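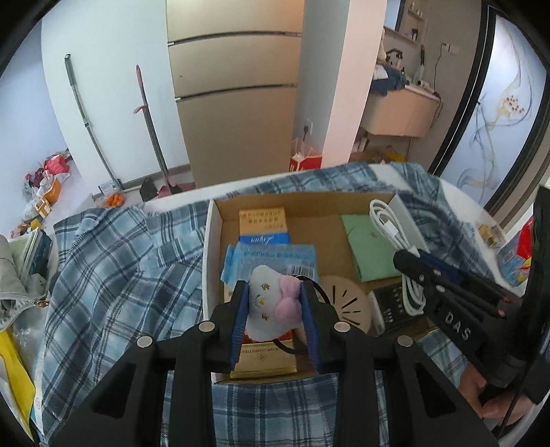

Tasthorpe Community Hall appeals for small items ahead of winter parcels

October 9, 2022

The Tasthorpe Hall Trust has opened its autumn collection of small household goods and accessories, and residents are invited to bring contributions to the main hall until the end of the month. Items received will be sorted into shallow cardboard boxes and passed to households in Tasthorpe and Leston during November.

The Trust distributed 107 boxes last year, containing 541 separate articles. Demand is expected to be higher this winter, and a second sorting table has been set up in the side room to deal with mixed donations.

Contributions of every ordinary kind are welcome. Charging cables, plush hair ties, unopened packets and cartons, and small toys in good condition have all been requested by families in previous years. Cables should be bundled before they are handed in, and the connector left where it can be seen, so that each may be matched to a suitable device. Soft items should be clean.

Lovisa Sandberg, who coordinates the collection, said that mixed boxes remained the most common form of donation. "People empty a drawer and bring us the whole of it, and we are glad to have it," she said. "A cable, a packet of something, a child's hair tie — all of it can be placed with someone. We would only ask that packets are sealed and that anything with a date on it is still within that date."

The Trust is unable to pass on tobacco, alcohol or medicines. Where such goods are found during sorting they will be set aside and held for 8 days, during which the donor may reclaim them from the hall office. Packaging labelled in languages other than English is accepted, although a short note of the contents would be of assistance to those sorting.

Empty boxes for the collection have been supplied by Kakar, the stationers in Skjelbred Road, and may be taken from the entrance lobby. Each household is asked to take no more than two. Lids are not required.

The hall is open for donations each morning from ten until noon. Larger articles, including furniture and electrical appliances, cannot be stored on the premises and should be offered through the Leston reuse centre.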